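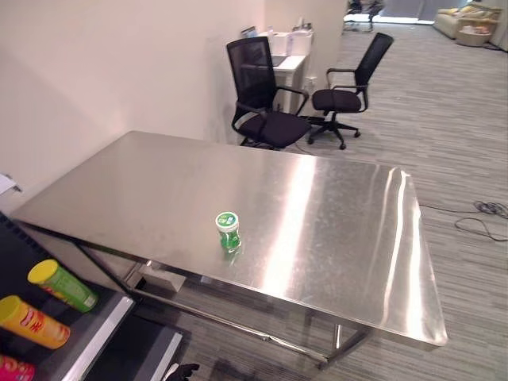

## Table first

- Clear the steel table before the arm starts a run. One item out at a time, like the green jar, middle of the top, nothing near it.
- Wipe it. Smudges plus glare off that brushed steel = more missed picks. Microfiber, dry, long strokes. No spray while the arm is powered.
- Cables coiled and off to the side, away from where you walk. Yes you.
- Chairs pushed back behind the table. Mesh ones roll further than you think.

## Who does what now

Used to be all of us at Lumbao faced the shelves by hand, first hour of the shift. Now the arm does the jars and tubs and we do the exceptions. Less bending, more watching. Some people like it, I get bored by 10am, so Jericho Galang set up swaps: nobody watches longer than 98 minutes, then you go do returns or labels. Ask him if your name isnt on the swap sheet.

Hours didn't change. The job did. If you were hired for stocking and hate the watching part, say so early, there's room on the Mulholm side.
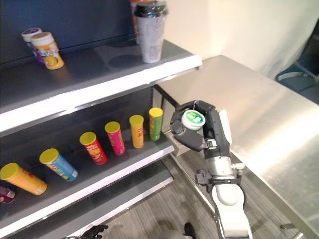 ## Shelf tips

- Small round containers: fingers go around the side and over the top. If you're teaching a new one, go slow on the close. Lids dent.
- Chip cans in a row, colors mixed is fine. If they tip, leave them till the arm is parked, then fix.
- Coffee cups. Be careful with anything tall and light with a domed lid, a bump sends it over. Close to the shelf corner is the worst spot.
- Stay back from the gap between shelf and table when it's moving. Feet too.
- Stop button before you reach in. Every time, even for one can.

## Logging misses

Write down the item and the shelf level, thats enough. We had 2,341 picks logged in June and 17 drops, and most of the notes just said "dropped it". Useless. "Gum, top shelf, slipped on the lid" is what Jericho wants.

Service is due at 3,000 picks. Grormont does the wrist and fingers, don't tighten the screws yourself. Number for them is inside the supply closet door.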